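# Rules for hand-held gripper recording at shared tables – what do you actually enforce?

**flirkton_bench**

Hi all. I've been handed the job of writing the house rules for our recording tables and I'd love to borrow from people who have done this longer than me. We collect short pick-and-place clips with hand-held grippers, camera on the tool, mostly toy bricks and kitchen stuff on plain white tables. Other people work at desks in the same room all day.

So far my draft has exactly 2 rules: keep the table clear except for the task object, and start each take with the fingers open. That was fine when it was just me. Now there are several of us and the clips are all over the place. Last month I went through 819 takes in our Cruzado folder and threw out 234 of them, mostly for dull reasons like a phone left on the table or a take that started with the object already pinched.

What I can't decide is how strict to be about the background. Do you put up screens? Make people move? And what do you do about coworkers who wander through?

**temel_tess**

Oh, I have opinions on this! We went through the whole screens phase and I'd skip it. We hung gray curtains for the Illia project, everybody hated them, the tables got dark, and the recordings ended up looking like one closet. I took them down in March.

What we enforce now, more or less in the order people break it:

- Ask everyone in view before you start, every session. A yes from last week doesn't count. Our form has a line for the people at the desks as well as the person holding the gripper.
- No readable private stuff on screens. Mail, chat, payroll, badges on the desk – close it or turn it over.
- Note the light. Which lamps, blinds up or down. It takes ten seconds and you will want it later.
- Wipe the table and the camera lens between objects.
- Never edit a take to save it. Mark it bad, say why, record another one.

See-through objects get their own note on our sheet. They throw tinted shadows and the background shows through a bit, so we want them done at several angles and several spots on the table. I'd also record a few approaches over bare tabletop, with the gripper coming in and no object under it, and label those clearly so they don't get mixed in with failed grasps.

As for people walking through, we let them. Real rooms have people in them. The rule is only that they've agreed to it and that they don't reach over the table during a take.

For the low angle, just so we're talking about the same kind of setup:

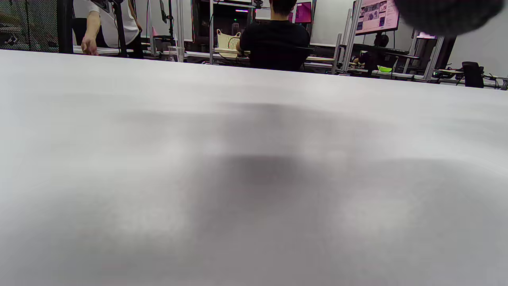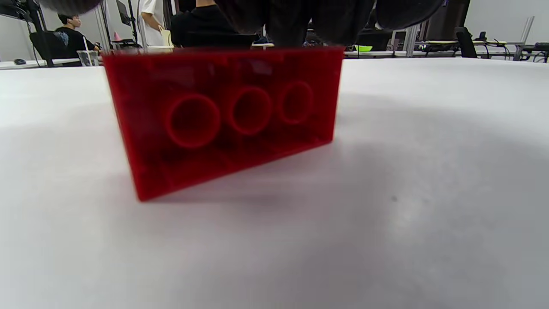 One more thing about your 234. I'd keep those on disk with a reason code next to each. We deleted ours the first year and then had no way to show a new person what a bad take looked like, so I had to go and make bad ones on purpose, which felt pretty silly. Ten or so reason codes is plenty. Ours started at thirty and people picked "other" every time.

Also, put the version number of the rules in the session log. When you change "fingers open" to "fingers open and above the object" (you will, trust me), you'll need to know which takes came before.

**quietgripper**

Agree with most of that but I'm stricter on screens. We require a blank desktop on any monitor facing the table, no exceptions. Somebody had a doctor's appointment page open through half a session and we had to pull the lot.

And tape a start mark on the edge of the table.

**flirkton_bench**

This is great, thank you both! I'm stealing the reason codes and the version number today. Still thinking about the blank desktop thing – folks at the desks have work to do, so I may start with Tess's version and see how the next batch looks. Will post the draft in this thread when it's readable.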